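makitov-stitches

A small open dataset of cross-stitch motifs, charted by hand and typed into plain text files so anyone can use them!

Filed under: Data & Downloads / Crafts

What's inside

There are 2,000 motifs, mostly borders and corner pieces, one file each. Every file is a grid of characters, with a short header giving the width, the height and the thread key. Antonina Hrynyshyn charted nearly all of the florals, and they are lovely (open the ones in /borders/poppy first). The largest grids are 40 stitches wide, so they print fine on one sheet. 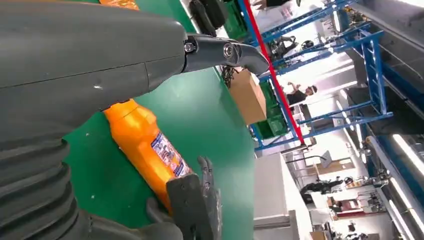 Colors were the fun part. We wrote our own key, Zenen, with 35 shade names that a person can picture without a thread card in hand. "Charcoal" is a smooth matte dark gray, like the arm housing in the photo, and "soot" is the black of the ribbed bellows in the lower corner. Shades are stored as two-letter codes, and the full list lives in zenen.txt.

Known problems

- Half stitches are saved as full stitches before the May release
- 30 files in /corners still have no thread key
- Backstitch lines are missing from the alphabet sets, Fedir Karpenko is working on those

Send us your charts! Odd sizes are very welcome, and so are fixes.

Contact: Uliana Antoniuk, Makitov | Back to top

This site uses cookies to remember your settings. OK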